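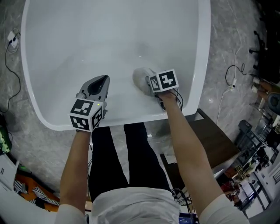

Good practice for recording demonstrations with hand-held grippers

Vandana Tomar
March 2020
4 min read

1. Background

My project looked at the rules people follow when they record demonstrations for robot learning. The task itself was simple: wiping and tracing movements on a table top, done by a person holding a gripper in each hand. The recordings were later used to train a two-armed robot, which we called Grurnine. I joined in September, when the group had plenty of recordings and no written procedure. Each operator had their own habits, and when a recording was rejected it was hard to say why.

I went through 577 recordings and noted the reason for every rejection. I then wrote a draft procedure, tried it with the other students, and changed the parts that did not work.

2. What went wrong in the old recordings

The most common fault was a hidden marker. Each gripper carries a cube with printed markers, and the tracking software (Pesora) needs a clear view of at least one face. Operators who turned their wrists inwards, or let a sleeve slide down over the cube, lost tracking for part of the movement. Pesora fills short gaps by guessing, so the fault often went unnoticed until training.

The second fault was cables. If a cable was pulled tight, the operator moved differently to make up for it, and the movement in the file was not one we wanted the robot to copy.

The third was starting too early. In 70 recordings the operator was already moving when the log began.

3. The procedure

Before recording:
– Push sleeves back to the elbow. No bracelets or watches.
– Check both indicator lights before picking up the grippers.
– Leave enough slack in each cable to reach the far side of the table, and keep spare cable out of the walking area.
– Wipe the table top. Clear anything not needed for the task.
– Look over every marker face. Replace any that is scratched or peeling.

During recording:
– Hold both grippers still above the table for two seconds at the start and again at the end.
– Keep hands below the cubes.
– If a gripper is dropped or knocked, stop and mark the file as bad. Do not carry on and trim it later.

After recording:
– Play the file back at normal speed before starting the next.
– Write the operator, the task and any faults in the Jendix log sheet.

An operator should stop after 18 minutes and take a break. I first set this at half an hour, but arms get tired holding the grippers out and the tracing became noticeably less steady.

4. Floor and room rules

The lab already had general safety rules – the Dursun sheet on the door – but they were written for fixed machines and said little about people standing among cables. I added two points: power strips must stay where the operator does not need to step over them, and chairs must be pushed back before recording starts.

5. Problems with the procedure

The playback step is unpopular. It takes about as long as the recording, and two students admitted to skipping it. I kept it in, but one file in five might be enough once an operator has some practice. The rule on marking files as bad was also argued over, as some of the trimmed files looked fine to me as well.

I did not have time to test whether the new recordings train a better robot. The next student should begin with that, using the same task and the same table.

Contact: project office | © Student Project Reports | Back to top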